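The Long Life of Household Linen

Tuesday, December 25, 2018

In the hill town of Gastholm, a dowry chest was once judged by its weight. Families counted sheets by the dozen, marked each one in red thread and expected it to last through two generations of washing. The town museum now holds 3,000 pieces of this domestic cloth, and its winter exhibition, open through the end of the season, asks visitors to consider how much labor went into keeping it in use.

The exhibition was assembled by Gertraud Zwahlen, curator of textiles, over five years of visits to attics and farmhouses. Many of the donors apologized for the condition of what they brought. Mrs. Zwahlen was pleased to receive it. A patched sheet, in her view, records the habits of a household far better than one kept in its wrapping. 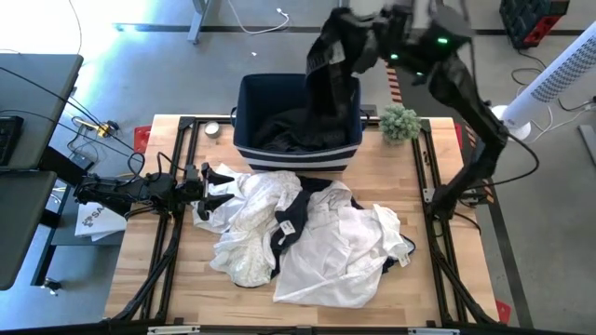 Wash day in Gastholm came only a few times a year before piped water reached the upper streets. A large store of linen was therefore a practical necessity as well as a mark of standing. The work began with soaking and ended, up to nine days later, with pressing and counting. Account books from the Pichler house, a former inn on the market square, list payments to washerwomen in coin, bread and candle ends.

Mending followed a strict order. A sheet that had worn thin in the middle was cut lengthwise and rejoined with its outer edges at the center. When it thinned again, it was cut down for pillow covers, then for towels, and finally for bandages and lamp rags.

"The cloth was never thrown away as long as it could hold a stitch," said Leopold Hauser, whose grandmother's linen fills an entire case in the second gallery. "She knew every piece by its repairs." 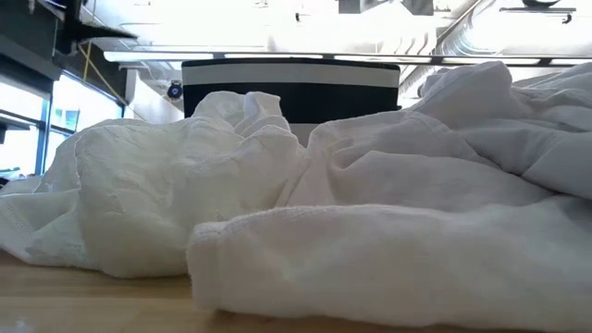 White cloths remain the mainstay of the household cupboard.

The habit of mending declined as machine-made cotton grew cheaper, but it did not vanish. Feng-yi Kwok teaches a darning course in Castley each December, and 28 people enrolled this year. Most arrive with socks. By the third evening many have moved on to table linen, which calls for finer thread and a good deal more patience.

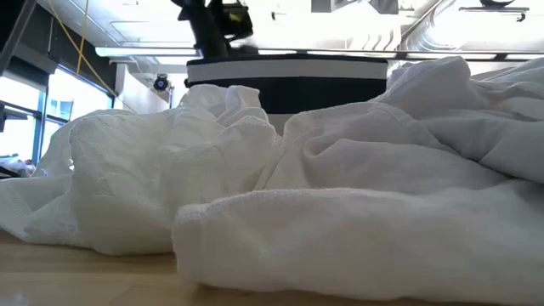 Storage is the subject of the final gallery, and it draws the most questions from visitors. The museum advises that linen be put away clean, unstarched and loosely rolled, with the folds changed from time to time. Weight also matters. A thick white terry towel should not be stored on top of a thin, slightly sheer cloth like the crumpled one beside it, as the pressure will set the creases in the lighter fabric. Plain cotton wrapping is preferred to plastic, and cedar blocks should be kept from direct contact with the cloth.

The exhibition closes with a single bedsheet, lent by Bogdan Wieczorek of Castley, that carries the initials of three brides. The last set was added by his mother. The sheet will return to the family when the galleries are cleared, and Mr. Wieczorek has said that it will go back on the guest bed.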